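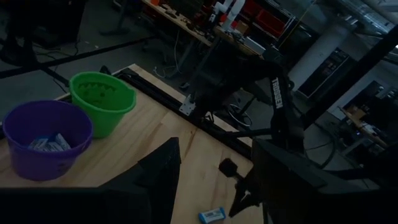

I've been putting off writing this one up, mainly out of embarrassment. Anyway! In April the left arm started dropping its packets, and it took me far too long to work out why.

The job is dead simple: pick up a little blue and white packet, put it in a bucket, do it again. We'd done 734 runs by then and I'd got a bit smug. Then the left gripper began letting go early. The log said it was closed, the motor was drawing current, everything looked lovely, and the packet would land on the table anyway (or on the floor, where I'd find it later with my shoe).

I blamed the software, of course. I rolled Ketau, our control program, back to the old version, lost most of a morning, and it made no difference at all. Rekha thought it was the calibration, so we redid that as well. Then I put my hand near the wrist to move a cable and the finger twitched open on its own — only a little, but I had my hand out of there very quickly indeed.

It was a connector. The cable ran too tight round the wrist, and whenever the arm reached right across the table it tugged the plug half out. Power stayed on and the position signal dropped, so the software just carried on believing the last number it had heard. For 260 milliseconds at a time, roughly, it was guessing.

So the cable has more slack now, with a proper clip, and a missing signal stops both arms dead. I've also gone back to the daft Halloween buckets for testing, as they're light and they just tip over if something bumps them.
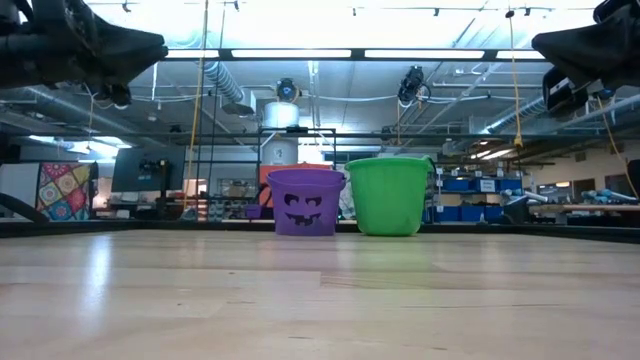

Myroslav Ivanyshyn wrote back that a stop like that is fine until an arm is holding something heavy, and had I checked what the gripper does when it trips? I hadn't. It holds its grip, as I found out that afternoon, but it lets go if you cut the power completely. That's now written on a bit of tape next to the switch.

We've done 147 runs since with 8 stops, all of them from me pulling the plug on purpose. The right arm still has its old cable. I'll swap that one when the clips arrive.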